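Projects > Safe Browsing Helpdesk > Reports to the funder

We use cookies to remember that you have already been asked about cookies. Accept / Manage choices

Fendstead Safe Browsing Helpdesk: second progress report
Prepared for the Theodorakopoulos Fund by Loukia Alexiou

When you agreed to pay for a year of free cleanup for people whose browsers had stopped doing what they were told, your letter asked for "a frank account at the halfway point." We have tried to be frank. The first draft was franker and had more in it about pop-ups claiming to be from the police.

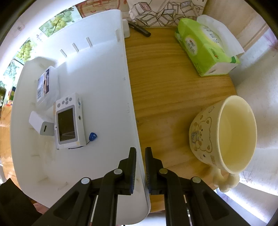
6 min read

Where we are

The helpdesk has handled 1199 requests since the grant began. A request is one person with one computer and one complaint, so the man who brought in the same laptop on consecutive mornings with the same toolbar on it counts twice. He would like it known that the second one was a different color.

The largest group, 3765 individual items if you count what we removed and not who we removed it from, is unwanted browser extensions. They come in bundled with free PDF converters, free coupon finders, free wallpaper and, in a run that lasted most of August, a free tool for removing unwanted browser extensions. Most change the home page and the default search engine. Some also switch on a setting that makes the browser say it is "managed by your organization," which causes a good deal of worry among retired people who have not had an organization for years.

Notification spam comes next. A site asks you to click Allow to prove you are not a robot, you click Allow, and from then on the corner of your screen tells you that your antivirus expired nine minutes ago. Nothing has been installed in these cases. The fix is to open the browser's site settings, find the list of sites allowed to send notifications, and remove the strangers. It takes less time than the visitor spends telling us they never clicked anything.

The rest is a mixture: altered shortcuts, odd proxy settings, a few scheduled tasks that put everything back after a restart, and 181 machines with nothing wrong at all. Those last ones are in the figures because somebody still had to look.

What we said we would do, and what we did

The plan had 4 parts.

1. Walk-in desk. Running, mornings only. We had promised afternoons as well. We gave up on those when we found that a properly hijacked laptop brought in at 11:30 uses up the afternoon by itself.

2. Phone line. Running, with mixed feelings. Getting somebody to the extensions page by phone is possible if they can tell you which browser they have. Many callers say "the internet." We now begin by asking what color the icon is, and this one change has done more for the line than the training day did.

3. Printed guide. Finished, late. The first version was 22 pages and opened with a history of adware. Theano Christodoulou cut it to a folded sheet. It tells you to uninstall programs you don't recognize, remove extensions you don't recognize, reset the browser's settings, check the shortcut, and restart. It also tells you to write down your bookmarks' whereabouts first, a line that was added after the first print run for reasons the owner of some 600 recipe bookmarks can explain to you at length.

4. Shared cleanup tool. Not finished. See below.

The tool, and why it isn't finished

Cloro was meant to be a small program, run from a USB stick, that reads a browser's settings and produces a plain list: this is your home page, this is your search engine, these are your extensions, this is what starts when the computer starts. It would change nothing. The person at the desk would read the list with the owner and decide together what should go.

It does the reading very well. It has also been flagged as suspicious by two of the antivirus products we tested it with, on the fair grounds that it is an unsigned program from a USB stick that goes through your browser settings. We have spent the better part of two months proving that we are not the kind of thing we are trying to remove.

The contract for signing and packaging went to Flamance, whose work is good and whose estimates are optimistic. We expect a signed build next quarter. I am aware that the last report used the same sentence. I have changed the font.

In the meantime the desk does the job by hand from a checklist. It is slower, and a couple of the helpers now say they prefer it.
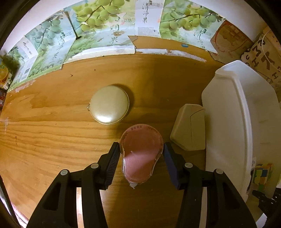
Theano Christodoulou disagrees with me on this last point and asked for it to be recorded. Her view is that the checklist only looks as good as the tool when it's being used by the people who wrote it. She watched a new helper go down the page in perfect order, remove every extension, reset the browser, and hand back a laptop whose desktop shortcut still had the bad address tacked on the end. It was hijacked again by the time the owner got it home. The tool would have caught that, she says, and so would she, but she can't be copied onto a USB stick.

I have left her comment as she gave it, and moved the shortcut check from the back of the sheet to the front.

Money

We are slightly under on staff time and slightly over on printing (see the 22 pages). The underspend comes from the afternoons that never happened, and we would like your permission to move it to the phone line, where the waiting time is longer than we want. Nothing has been spent on the software licenses in the original budget. The free versions have done what we needed, and each has offered us a upgrade to the paid one more often than some of the adware did.

Problems you should know about

People come to us late. By the time a visitor turns up, the odd search page has usually been there for weeks, and they have often paid for some kind of miracle cleaner they found through it. We send them to their bank about the charge, and we can help with the wording, but we can't get the money back and we say so early.

We also have a repeat visitor problem. Those who come back have mostly reinstalled the same free converter because they still need to convert things. Telling them not to has worked about as well as you would expect. We have started showing people how to save a document as a PDF from the print menu they already have, and repeat visits from that group have dropped. I would like to claim this as strategy. It was an afterthought on the back of the folded sheet.

Next six months

- Signed build of Cloro at the Fendstead desk, then a trial with one outside library.
- A second line open during the hour before lunch, when the calls pile up.
- Training for new helpers that includes at least one machine that puts everything back after a restart, so that they meet it with us in the room.
- A short page on notification spam, in large type.

Decision needed from you: the transfer from staff time to the phone line. A yes by email is enough. Please put the name of the project in the subject line, as our spam filter has become very strict and we are partly to blame.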